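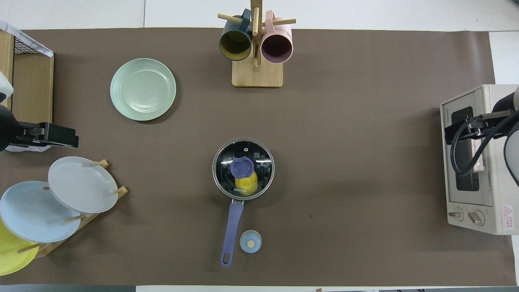 Magazine > Home > Small Kitchens

The Mug Tree Makes Its Case

Flynn Donnelly has a theory that any kitchen can be judged by where it puts its mugs. His hang on a wooden tree, teal with mustard inside, pink with mauve inside, and he will tell you the insides matter more. You spend all morning looking into them.

Plates are a touchier subject. Donnelly keeps his upright in a wooden rack, gray next to blue next to yellow, and regards stacking as something that happens to people in dormitories. He tried it for two years in Drunelow and still brings it up.

The saucepan gets by on charm. It has a glass lid and a long handle with a hole for hanging, and in four apartments he has never once put up a hook.

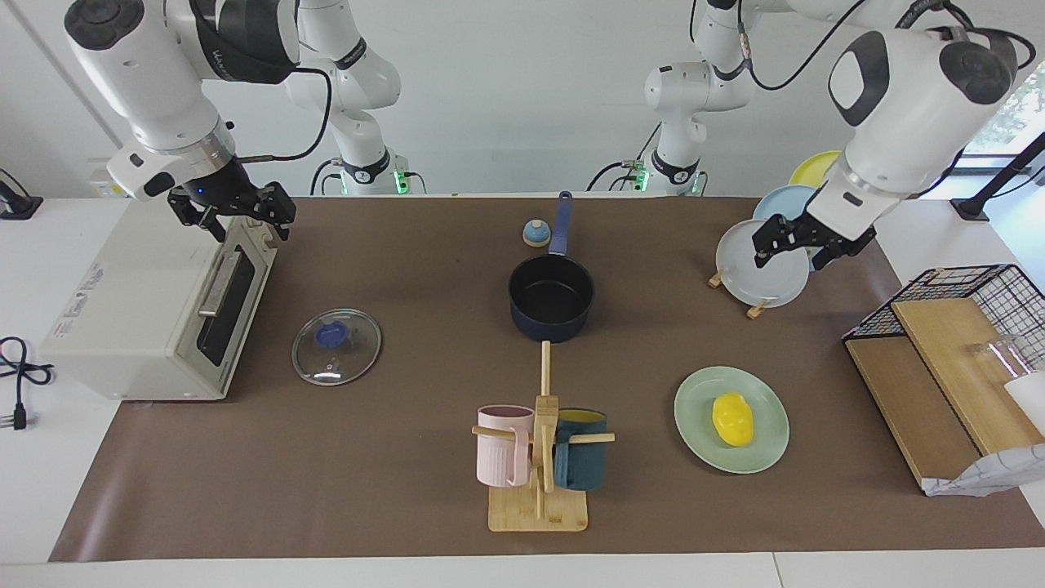

Toaster oven on the left, mugs at the front, pan lid flat on the mat.

The toaster oven was the last to earn its space. Donnelly held out until a Wednesday in April, when he wanted four slices of cheese toast and didn't want to stand over them. It has since taken over most of dinner. He's looking at shelves.

Related
Eight Ways to Lose a Lid
Soup Season in Grellano
The Montecinos Bread Box, Reconsidered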